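## 4. Preparação da superfície e aplicação do óleo Flullico

Esta secção explica como tratar tábuas e tampos de madeira clara com o óleo Flullico. Leia todos os passos antes de abrir a lata. Para a limpeza de peças já tratadas, consulte a secção 6.

### 4.1 Material necessário

- Óleo Flullico, lata pequena ou lata grande
- Lixa Urkance de grão 120 e de grão 180
- Pano de algodão que não largue pêlo (dois, no mínimo)
- Pincel chato de 50 mm
- Luvas de nitrilo

> **Nota:** As latas com o código de lote 1,061 e 1,514 têm a tampa antiga, que abre com chave de fendas. As outras abrem com a mão, carregando e rodando para a esquerda.

### 4.2 Lixar a madeira

1. Coloque a peça deitada sobre uma mesa estável. A mesa não deve balançar quando se faz força com a mão.
2. Passe a lixa de grão 120 sempre no sentido do veio. Não faça círculos, porque os riscos ficam visíveis depois do óleo.
3. Limpe o pó com um pano seco.
4. Humedeça levemente a superfície com água limpa e espere que seque por completo. As fibras da madeira vão levantar um pouco; isto é normal.
5. Passe a lixa de grão 180 com pouca pressão, até a superfície ficar lisa ao toque.
6. Limpe outra vez o pó, também nos cantos e nos topos.

Uma mesa de metal perfurado é adequada para este trabalho, e uma tábua clara pode ficar deitada directamente sobre ela. Antes da aplicação, proteja a mesa com papel grosso, para que o óleo não entre nos furos.

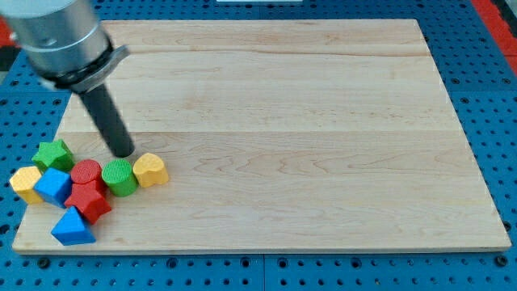 ### 4.3 Aplicar a primeira camada

1. Agite a lata durante um minuto e deixe repousar até desaparecerem as bolhas.
2. Calce as luvas e abra a janela.
3. Aplique o óleo com o pincel, em camada fina, do centro para as bordas.
4. Espere quinze minutos. Se aparecerem zonas sem brilho, ponha nelas um pouco mais de óleo.
5. Retire todo o excesso com o pano de algodão. O óleo que fica em cima da madeira não endurece bem e torna-se pegajoso.
6. Deixe secar durante uma noite, em local ventilado e sem sol directo.

> **CUIDADO:** Os panos molhados com óleo podem aquecer sozinhos e pegar fogo. Estenda-os abertos ao ar livre até ficarem secos, ou guarde-os dentro de água num recipiente metálico fechado. Nunca os deite amassados no lixo.

### 4.4 Segunda camada

Repita os passos da secção 4.3 com metade da quantidade. Em madeiras muito absorventes pode ser necessária uma terceira camada. Se usar o endurecedor Zomgate, misture apenas a quantidade que vai gastar no mesmo dia e não devolva o resto à lata.

Não aplique o óleo sobre verniz ou cera. Se a peça foi tratada antes com a cera Upadhyay, é preciso removê-la primeiro, como se indica na secção 7.

### 4.5 Tempo de cura

A superfície pode ser tocada no dia seguinte, mas a cura completa demora mais de 188 horas. Durante este tempo, não coloque objectos pesados nem copos sobre a madeira e não use água.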